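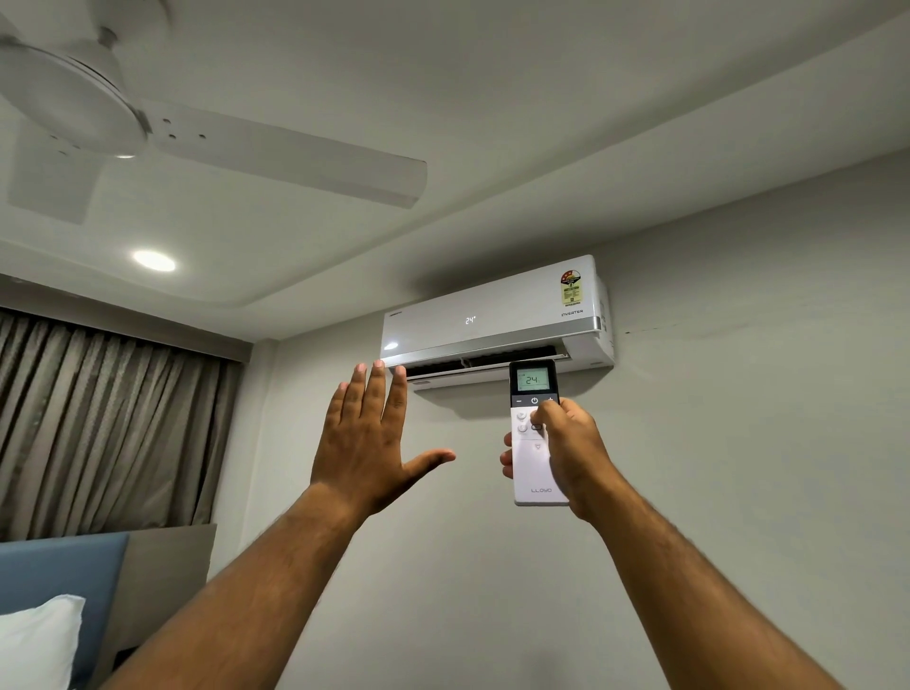 Fig. 1. Bedroom with ceiling fan and wall-mounted split unit, display at 24°.

Home Comfort Basics, Session 4: Fans and Split Units in the Same Bedroom
Notes by Hiba Sleiman

Okay, bedrooms! I love this session, partly because everyone in class sleeps in one and has opinions. Keep Fig. 1 next to you while you read, we'll come back to it.

Start with the fan. A ceiling fan doesn't cool the air, it cools you (moving air helps sweat evaporate and carries off the warm layer next to your skin). So if the room is empty, switch it off. Last term Shayne Faulkner left his running all day "to get the room ready" and we had a good long argument about it.

The split unit does lower the air temperature. The 24 on the display in Fig. 1 is a number I'm happy with for sleeping when there's a fan in the room too. Most people go lower than they need to. Try nudging the setting up a degree or two with the fan on slow, and give it a whole night before you decide you hate it.

Where the unit sits: high on the wall, just under the ceiling. Cool air sinks, so that part is easy. But look where the bed is too. I don't like a unit blowing straight at a pillow, and you can fix a lot of that with the louvers before anybody gets a drill out. Leave the clearance the manual asks for above the casing.

Now curtains. A long pleated one, drawn closed like the taupe-gray one in the figure, slows down heat coming through the glass on a sunny afternoon. Close it before the sun gets around to that side! Once the room has warmed up you're paying to undo it.

Quick sum for your notebook. Say a unit draws 600 watts on average and runs 8 hours a night. That's 4.8 kWh. Over 32 nights, 153.6 kWh. Multiply by the rate on your own bill. (Rawiri Costigan gets a gold star for spotting that I had the decimal in the wrong place on the board.)

For next time:
Sketch your bedroom ceiling and walls, with the fan, lights, cooling unit, window and bed marked.
Write down the setting you normally sleep at.
Read the filter cleaning pages in the Nomdale booklet, we'll do filters first thing.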